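Giltum Kitchen Chores: Dishes and Counters

Data card, release notes and usage. Last edited in July.

Maintained by Thaís Bastos (collection, hardware) and Nkechi Haruna (labels, evaluation).

Summary

Giltum is a set of 3,000 short recordings of people doing kitchen chores in real homes with hand-held grippers. The chores are stacking, unstacking, sorting and putting away dishes, and wiping counters. There are no robots in the recordings. The idea is to record the way a person does the job through a tool shaped like a robot's gripper, train a policy on that, and then see how much of it a robot arm can repeat.

We started the project to get a usable answer to a plain question: can a machine put the dishes away yet? Our current answer is "some dishes, in some kitchens, slowly." The numbers are under Results.

What is in the release

recordings/ one folder per recording, with wrist video from each gripper, gripper opening and gripper pose
labels/ task name, start and end of each grasp, outcome (done, dropped, given up)
splits/ train, validation and held-out kitchens
zolix/ configuration files for the Zolix trainer
tools/ loader, viewer and a script that checks your download

Of the recordings, 1,401 are of dish stacking and sorting. The rest are divided among putting away and wiping. Recordings from a given home are always in the same split, so a policy tested on the held-out kitchens has never been shown those counters.

How the recordings were made

The operator stands at the counter and works with a gripper in each hand. Each gripper has two fingers with ridged or textured rubber pads and carries its own camera with a wide lens. Straight lines bend near the edges of the video. We ship the lens calibration but do not undistort anything, as most people we asked wanted the raw video.

Operators used whatever dishes the home had. We did not bring in matching sets. Mixed patterns, odd sizes and thin rims make the job harder and we wanted that in the data. Lighting was left as found.

Instructions to operators were short: work at a normal pace, don't touch the dishes with your fingers, and if something slips, carry on. Slips are labeled and kept. 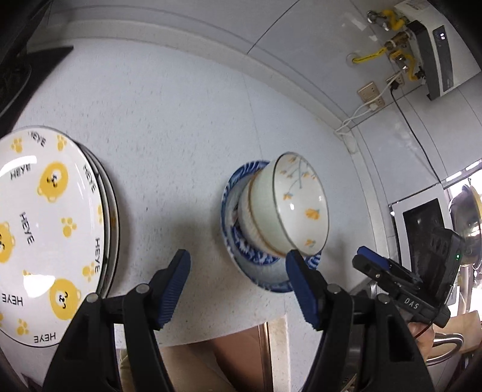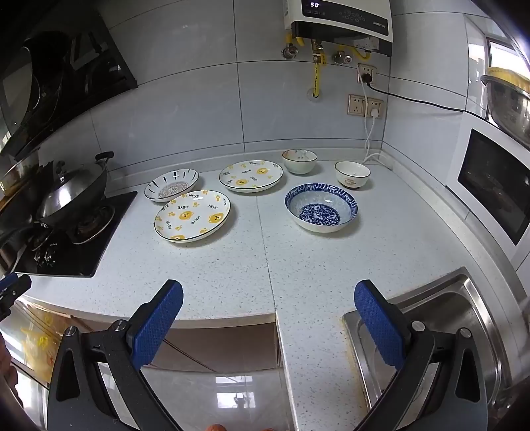 Dish sorting, views from the gripper cameras, same kitchen.

Where the chore is hard

Plates lying flat are the worst case. A person with bare hands gets a fingernail under the rim or slides the plate to the counter's edge. With two rubber pads you have to press one side until the other lifts, or tip the plate against something. Operators worked this out within their first hour. Policies trained on the data copy the sliding move fairly well and the tipping move badly.

Bowls are easier, as one pad can go inside and one outside. The trouble comes when bowls are nested. The policy often grips both and lifts the pair, and then has no idea that it is holding two things. We count this as a failure even if both end up in the right cupboard.

Glossy glaze also causes problems. Window light on a white bowl can hide the rim from the wrist camera. We saw more missed grasps on bright afternoons than in the evening, though we did not set out to measure this and would not lean on it.

Wiping is the chore we expected to go best, and it does go best on a clear counter. With a sink or a stove set into it, the policy tends to stop short and leave a strip.

Results

We ran the baseline policy on a two-arm bench in a kitchen that is not in the training split. Each chore got 100 trials. A trial counts as done only if nothing was dropped, nothing was left behind and no person stepped in.

Bowls, single, counter to shelf: 81 done
Bowls, nested, separate and place: 34 done
Plates, flat, stack by size: 42 done
Plates, already leaning, place in rack: 67 done
Wipe clear counter: 88 done
Wipe counter with sink: 53 done

Speed is the other half of the story. The bench takes several times as long as a person for every chore on the list. It also does not know when to quit. A person who fails twice at a plate tries another way. The policy will repeat the same grasp until the timer stops it.

Broken dishes were not tracked in the first round of testing. They are now.

Using the data

Download the release, run tools/check on the top folder, and point the loader at recordings/. If the check reports missing pose files, fetch those folders again before training. The loader skips them without a warning and you will end up with a smaller set than you think.

The Pirnitz subset is 800 recordings picked to fit on a laptop drive. It has every chore in it and the same split rules. Start there if you only want to see whether your code runs.

The older McIver label format still loads, but it has no field for dropped items. Convert with tools/relabel if you care about failures.

Known problems

Pose drifts in some long recordings, mostly where the camera is close to a blank wall or counter for a while. These are flagged in the labels.

The two wrist videos can be out of step by a frame or two. The sync file corrects most of it.

Hands, kitchen walls and appliances show up in the video. Residents agreed to this in writing. Faces and mail were blurred before release. If you find something we missed, write to Nkechi with the folder name and we will pull the recording.

No dishwashers. Loading one is the chore people ask us for most, and we do not have it. Racks need a different grip from anything in this set, and Thaís is testing longer fingers for it now.

Terms

Free for research and teaching. For use in a product, ask first. Please don't use the recordings to identify homes or residents.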